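4.3 Preparing the bed and fitting the Meltel heated underblanket

This section applies to the double and queen sizes of the Meltel underblanket supplied with the Skuketti wall timer. Read it in full before connecting either part to the electrical supply. Retain the guide for future use.

CAUTION: Do not use the underblanket on an adjustable bed, a water bed or a sofa bed that is folded during the day. Do not use it for an infant or for any person who is unable to feel heat.

1. Remove all bedding, including any mattress protector. Check the mattress for protruding springs or damaged seams.

2. Unfold the underblanket and lay it on the bare mattress with the printed side facing up. The cable outlet must be at the head of the bed. Allow the blanket to rest for 4 hours if it has been stored in a folded condition.

3. Pass the elastic straps beneath the mattress and fasten each one to the matching loop on the opposite side. The straps should be firm but must not pull the edge of the blanket under the mattress.

4. Replace the mattress protector, if one is used, and then the fitted sheet. Sheets of plain cotton or a cotton blend are suitable. Do not place foam or rubber toppers over the heated area. 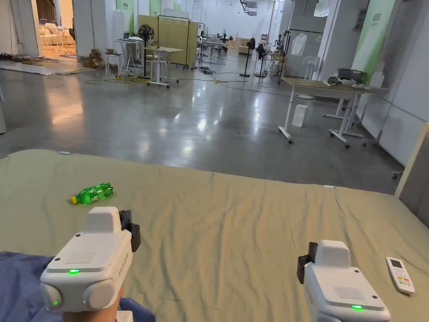
Page last changed: December 28, 2019

5. Smooth the sheet by hand from the center toward the corners. Creases in the sheet do not affect operation – creases in the underblanket itself do, and must be removed before use.

6. Connect the cable to the controller until the latch closes. Place the controller on the bedside table. It must not be covered by a pillow or placed inside the bed.

7. Plug the controller into the Skuketti timer and set the timer as described in Section 5. Set the heat to the lowest level for the first night.

NOTE: A slight odor may be present during the first use. It should clear once the blanket has been warmed two or three times.

NOTE: The queen size draws 239 watts at the highest setting. Do not connect other heating appliances to the same timer.

CAUTION: Switch off and unplug the underblanket at once if the controller light flashes red, if the cable feels hot or if any part of the blanket shows scorching. Do not attempt a repair. Contact the Belkadi service desk, attention Hema Kaimal, and quote the serial number sewn into the foot of the blanket.

For washing and summer storage, see Section 6.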